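Community Help > Festivals and Street Events > Parades and Processions
Last updated in March
8 shares

Entering a walking group in a carnival procession for the first time

Elsie Stubbs

I write on behalf of a neighborhood association in Olmont. Our members wish to enter a walking group in the summer carnival procession, which passes along the main street and finishes at the park. We have attended as spectators for many years but have never taken part. The group would consist of adults and children on foot, with a banner at the front and a small cart carrying a speaker.

I would be grateful for guidance on the following matters. Is it usual for a walking group to carry its own insurance, or does the organizer's policy extend to all entrants? How many marshals should we supply? Are we permitted to play recorded music, and does the cart change the category of our entry? The entry form we were given asks for a "statement of theme" and I am not certain how much detail is expected.

Several of our members have asked whether they may hand out candy along the route. I have found no mention of this in the form.

Broltwood Procession Office

Thank you for your inquiry. We administer a procession of similar size in Broltwood and offer the following as general guidance. The rules issued by your own organizer take precedence in all cases.

Category of entry. A group on foot is normally entered as a walking group even when it brings a cart, provided that the cart is pushed or pulled by hand. A cart towed by any vehicle, including a garden tractor, would place the entry in the float category, for which a separate form and a vehicle check are generally required. State the length and width of the cart on the form. Entrants often leave this out, and the form then has to be returned to them.

Insurance. The organizer's policy commonly covers the event as a whole and does not cover the acts of individual entrants. Ask the organizer in writing whether proof of cover is needed. An association such as yours may already hold a policy for its meetings and outings, in which case the insurer can confirm whether a street procession is included. Please obtain that confirmation by letter or email and keep a copy with the person who will lead the group on the day.
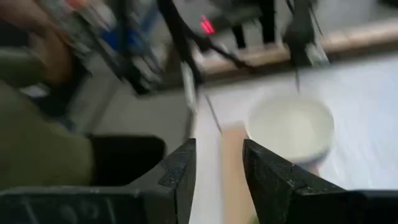 White bowl on a white tabletop

Marshals. Our own rule is 2 marshals for each walking group, one on either side, with further marshals where the group includes a large number of children. Marshals should not be in costume to the extent that they cannot see or hear clearly, and they should not carry the banner. Each child under 8 must be accompanied by a named adult who walks with the group. The names are handed in at the assembly point.

Statement of theme. A short paragraph is sufficient. In Broltwood we ask for no more than 100 words. The announcer reads from this statement as the group passes the stand, so it should include the name of the group as you would like it spoken, with a note on pronunciation where needed. It is not necessary to describe each costume.

Items handed to spectators. We do not allow anything to be thrown. Wrapped candy may be passed by hand to spectators at the curb — by adults only — and the group must not stop in order to do so. Some organizers prohibit it altogether. As your form is silent, we advise you to ask before making any purchase. 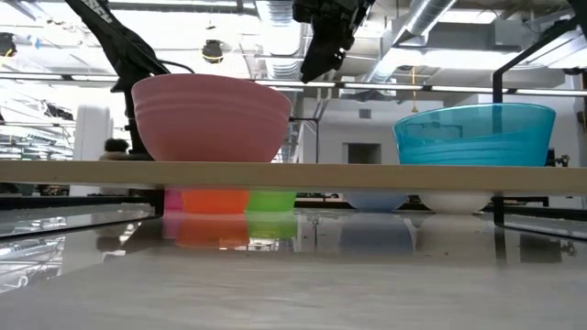 Music and the running order

Recorded music may require a license, and this is ordinarily held by the organizer. Ask whether entrants are covered. Tell the organizer the direction in which the speaker will face, so that your group is not placed directly behind a live band. Requests for a particular position are considered but cannot be promised. Assembly times are fixed separately for each section of the procession, and a late group may be moved to the rear.

11 comments

Lonis Street Band

From the point of view of a band, the most useful thing a walking group can do is keep to the pace. Gaps form very quickly after a corner. Leave a clear space of 2 car lengths behind any band and try to hold it.

Please also turn the speaker off at the assembly point.

Nwankwo Hall Events Desk

Ask about toilets at the assembly point. Banner poles should be checked for height if there are wires or street decorations over the route. We have no information about Olmont specifically.

Tags: walking groups, entry forms, marshals, parade music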